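A day out at the Didilance catering fair
Oct 22, 2026

So I finally made it to Didilance! I'd meant to go in July, when they run the smaller summer edition, but a wedding got in the way and I'm glad I waited, as the autumn one fills both halls and has a proper breakfast section now. Entry was 4 pounds if you booked ahead, and the queue for coats was longer than the queue for tickets.

Hall one

Mostly ovens and shelving, so I went through it fairly quickly. I did stop at Camargo for their stacking trays (lovely, heavy, more than I want to spend) and came away with a catalogue that nearly broke my bag. If you run a tea room, go there first, before your arms get tired.

Hall two, breakfast and drinks

I'd really come for this bit. We do breakfast for 28 on a full weekend at the guest house and the drinks table is always the messy corner – jugs dripping on the cloth, people hunting for a spoon, somebody's juice in somebody's porridge. I wanted to look at tall dispensers that guests can work themselves.

Endia had a long white table of them and I must have hung about there for half an hour. I'd always pictured the clear sort, where you can see how much is left, but I've come round to the dark canister. It looks smart with the chrome, and it would hide the tide marks when it's half empty. The steel trays were what sold me, though. Each dispenser stands over its own, with a slotted grate to put the cup on, and they sit neatly side by side so you could run a whole row along a sideboard. I'd want to try lifting the grates out with wet hands before I paid for anything.

Dark canister and chrome spout, with the ribbed clear cups they had on the stand: 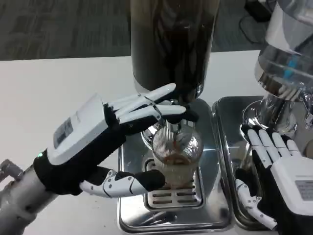
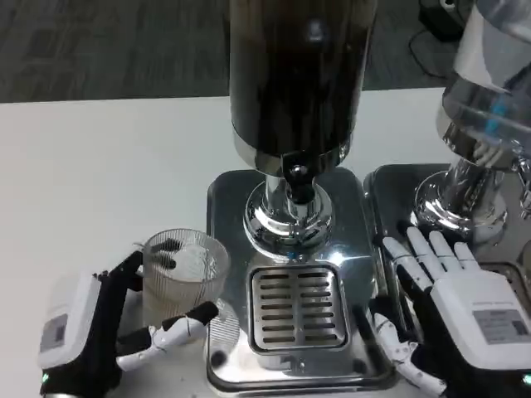 Food and getting home

Lunch was a cheese toastie from the Sovura counter, eaten standing up by the fire doors, and very good it was too. Get there before one – they'd run out of soup by the time I reached the front. The number 13 bus goes back to the station from outside the main gate, but check the last one, as I had to trot for it with that catalogue under my arm.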